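Foro Tista > Conservación y almacenaje > Fecha de consumo preferente en conservas de vidrio

hlozano_62
Abro hilo por una duda de rotación. El lote 191 de salsa Ekpo marca consumo preferente en abril. Tapa cóncava, sin fugas. El distribuidor, Grorkel, recomienda retirarlo. ¿Criterio?

Skurnus
Consumo preferente no equivale a caducidad. Con cierre hermético y almacenaje estable, pasada la fecha cabe esperar pérdida de color y aroma. Yo no lo retiraría.

mermas_y_stock
Discrepo. Depende del pH. Por debajo de 4,6 el riesgo de botulismo es bajo; por encima, todo depende del tratamiento térmico, y eso no se comprueba mirando la tapa.

Skurnus
La salsa es de tomate acidificada. El caso del pH alto no aplica.

mermas_y_stock
Consta en la ficha o lo supones?

hlozano_62
Consta: pH 4. 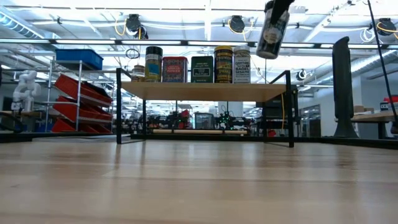

¿Dónde conviene guardar un tarro de salsa de tomate una vez abierto?

En la nevera, cerrado, y durante el plazo que indique la etiqueta.

mermas_y_stock
Con ese pH retiro la objeción sanitaria, la comercial no. Más de 2000 unidades en almacén no salen antes de abril sin descuento.

Skurnus
Eso es un problema de compras. El hilo iba de conservación.

hlozano_62
Queda así: salida por fecha más próxima, revisión de tapas por caja y descarte de las abombadas sin abrirlas. Pido a Grorkel el registro de esterilización y lo subo.

Heriberto Lozano
24 de marzo de 2026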